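Garder ses coupures de presse à la maison : mes astuces de tri, de découpe et de rangement

Mis en ligne le 10 avril 2025, rubrique Papiers et bureau

J'ai écrit pendant des années des petites chroniques pour Le Courrier de Plukach, notre journal local, et comme tous les gens qui voient leur nom imprimé au bas d'une colonne, j'ai tout gardé. Vraiment tout : les articles, les lettres de lecteurs (les gentilles et les autres !), les rectificatifs, les pages de petites annonces parce qu'il y avait ma brève au dos. Résultat, des cartons dans la chambre d'amis, un carton sous l'escalier, et un fameux sac en plastique à la cave dont je reparlerai plus bas, hélas.

En novembre dernier je m'y suis mise pour de bon. Il m'a fallu 19 soirées, avec du thé et la radio, et j'ai fini avec 725 coupures propres, datées et rangées dans l'ordre. Vous m'avez été plusieurs à me demander comment je m'y étais prise, alors voilà, je mets tout par écrit, avec les bêtises comprises.

Avant de découper quoi que ce soit

Commencez par noter la date et le numéro de page. Cela paraît tout bête, mais une fois l'article sorti de sa page, il ne reste rien pour le situer, et j'ai passé une soirée entière à dater une chronique sur la fermeture de la piscine d'après la publicité imprimée derrière. Je note au crayon à papier, un 2B bien gras, dans la marge, sans appuyer. Le stylo à bille traverse et le feutre, n'en parlons pas.

Si vous avez le journal complet et qu'il est en bon état, demandez-vous si vous avez envie de le couper. Pour mes toutes premières chroniques j'ai gardé le numéro entier, à plat, et je suis bien contente de retomber dessus, avec le programme du cinéma et le prix des pommes de terre. Pour le reste, une coupure suffit largement.

Triez d'abord, découpez ensuite. Je faisais l'inverse au début, je coupais au fil des pages, et je me retrouvais avec trois exemplaires du même billet et aucun de la réponse qu'un lecteur m'avait envoyée la semaine d'après. Or c'est la réponse qui est amusante à relire.

Faire perdre leurs plis aux vieilles pages

Un journal plié en quatre depuis longtemps casse si on le brusque. Je l'ouvre doucement et je le laisse une nuit dans une pièce ni trop sèche ni trop chauffée, posé sur une serviette propre. Le lendemain, je glisse la page entre deux feuilles de papier blanc, je mets une planche dessus et quelques dictionnaires par-dessus, et je n'y touche plus pendant quelques jours. Le fer à repasser, je sais, tout le monde y pense. J'ai essayé une fois, à fer tiède, sur un supplément du dimanche auquel je ne tenais pas. Il est devenu tout jaune et raide comme un biscuit.

Pour la poussière, un pinceau large et très doux, du centre vers les bords. Les petites taches grises partent parfois avec une gomme mie de pain, mais évitez de passer sur les photos : l'encre de journal s'étale très facilement, et l'on se retrouve avec un maire tout brouillé.

Les taches et les odeurs de cave

Revenons à ce sac en plastique. Il contenait 47 numéros, et quand je l'ai ouvert j'ai dû aérer la maison. Ne mélangez surtout pas ces papiers-là avec les autres avant de les avoir fait sécher. Je les ai étalés dans le garage, fenêtre entrouverte, pendant une bonne semaine, en les retournant de temps en temps. Pour l'odeur, j'ai mis ensuite les feuilles bien sèches dans une caisse fermée avec une coupelle de bicarbonate au fond, sans que le bicarbonate touche le papier. Comptez un bon mois et soyez patients, l'odeur s'en va petit à petit, sans disparaître tout à fait dans mon cas.

S'il y a des moisissures, mettez des gants et un masque, et si l'article compte vraiment pour vous, photographiez-le puis jetez l'original. J'en ai jeté plusieurs comme cela. On s'en remet.

Le plan de travail et les outils

On néglige toujours la table, et pourtant c'est elle qui fait la moitié du travail. Il la faut dégagée, essuyée avec un chiffon sec, et assez claire pour que l'on voie les miettes et les traces d'encre avant d'y poser une page. Sur du bois clair on repère tout de suite ce qui traîne. Si le vôtre a un veinage un peu marqué, glissez un tapis de découpe ou un carton lisse dessous, la lame a vite fait de suivre le fil du bois et de partir de travers.

Côté outils, j'ai une règle en métal, un cutter fin dont je change la lame bien plus souvent qu'avant, et une paire de ciseaux longs. J'ai acheté le tapis de découpe chez Helero, le modèle moyen, et je regrette de ne pas avoir pris le grand - une double page n'y tient pas. Et lavez-vous les mains toutes les demi-heures ! L'encre s'accumule sur les doigts et finit dans les marges, puis sur la théière.

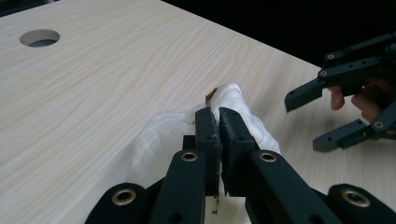
Coller ou ne pas coller

J'ai longtemps collé mes articles dans des cahiers, avec le bâton de colle des enfants. Les plus anciens se décollent tout seuls, les suivants ont gondolé, et le ruban adhésif a laissé des bandes brunes que rien n'enlève. Aujourd'hui je ne colle plus. Je pose chaque coupure sur une feuille de papier sans acide et je la tiens avec des coins photo, comme dans les albums de nos grands-mères. Les miens sont de la marque Netik et ils tiennent bien, à condition de ne pas les mouiller trop.

Pour les colonnes très longues, je ne plie plus en accordéon. Je coupe entre deux paragraphes et je mets les morceaux côte à côte sur la même feuille, avec un petit numéro au crayon dans la marge. C'est plus facile à lire, et les plis ne mangent plus de lignes.

Ranger pour retrouver

J'ai rangé par année, puis par mois. J'avais pensé classer par sujet, les écoles, la voirie, les fêtes, mais une chronique parle toujours de trois choses à la fois et je ne savais jamais où mettre la mienne sur le bal des pompiers et les nids-de-poule. Les feuilles vont dans des boîtes plates Liao, couchées, jamais debout. J'ai rempli chacune avec 85 feuilles au maximum, au-delà le couvercle bâille et celles du dessous s'écrasent.

Les boîtes sont dans l'armoire du couloir, loin de la salle de bains et du radiateur. Sur chacune j'ai collé une étiquette avec l'année, et à l'intérieur j'ai glissé une liste : date, titre, page, et une croix quand il y a une lettre de lecteur qui va avec. Je range ces lettres juste derrière l'article concerné, même les fâchées. Il y en a une sur l'accent circonflexe que je relis encore avec plaisir.

Garder une copie sur l'ordinateur

Le téléphone suffit très bien. Mettez-vous près d'une fenêtre, sans soleil direct, posez la page à plat et tenez l'appareil bien au-dessus, sans flash. Je nomme chaque photo avec l'année, le mois, le jour puis deux mots du titre, dans cet ordre, ainsi l'ordinateur les classe sans que j'aie à m'en mêler. Une copie sur le disque de la maison, une autre sur une clé que j'ai laissée chez ma sœur.

Il me reste les carnets de notes, ceux que je griffonnais pendant les réunions du conseil, avec des ronds de café et des phrases que je n'arrive plus à déchiffrer. Si vous avez une bonne méthode pour les agrafes rouillées, écrivez-moi, je suis preneuse.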